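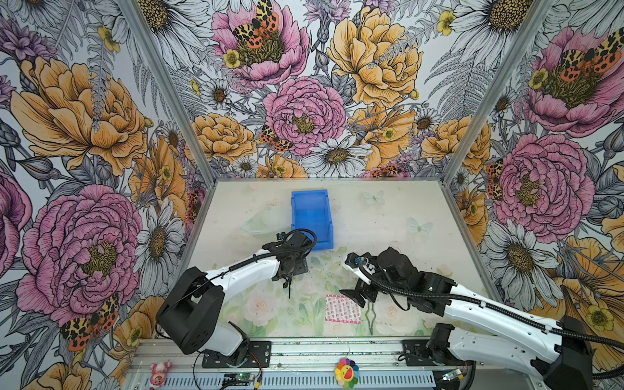 4. Bin task: set up and record

For the Fesura two-arm pick-and-place study. Do sections 1-3 first (power, homing, wrist camera check). Questions to Seung-woo Byun.

4.1 Bin goes near the back of the table, long side front to back. Don't tape it down, the policy needs to see small shifts.

4.2 Pink-and-white item in front, between the grippers. Tool positions come from the Zostley layout sheet, one line per episode. Read the line, place the tools, hands out, start.

4.3 Start recording in Brulo BEFORE you touch the leader arms. Episodes with no still frames at the start get thrown out by the filter.

4.4 Bring the screwdriver in over the bin, tip down. Slow. Pause, then open.

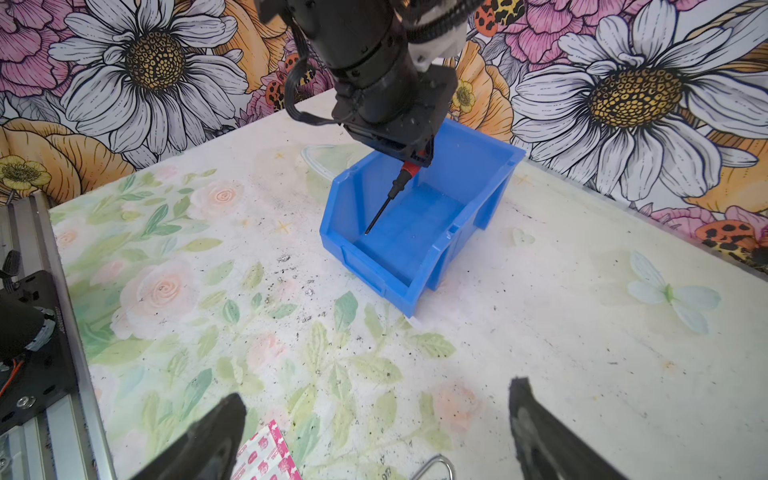 Fig. 4-2. Screwdriver over the bin, wrist view.

Note: specks on the cloth are fine, leave them. Don't wipe between episodes, only between blocks.

CAUTION: keep the idle arm low and still while the other one is over the bin. Both wrists fit in there on paper. They dont in practice.

4.5 Tweezers variant. Same as above, right arm leads. Approach from directly over the tweezers, no sideways sweep.
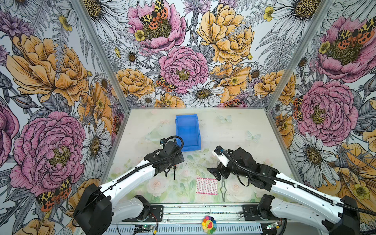
Fig. 4-3. Tweezers variant, right gripper above the tool.

4.6 Stop, label, save. Labels are success / drop / abort. A drop on the rim is a drop. If your not sure, abort and redo.

4.7 Episode length is capped at 600 steps. Hit the cap = abort.

Block size is 8 episodes, then swap operators. Between blocks, park both arms clear of the bin and check the cables havent 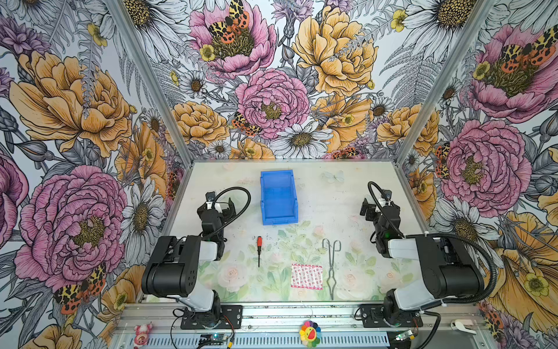 wound round a wrist. Then next line on the sheet.

Result so far, for scale: nearly 3,000 episodes in the training set. The mixed-tool policy beats the single-tool one on screwdriver placement, no clear gap on tweezers. Held-out layouts still to run, see section 7.

Rev. Jun 18, 2019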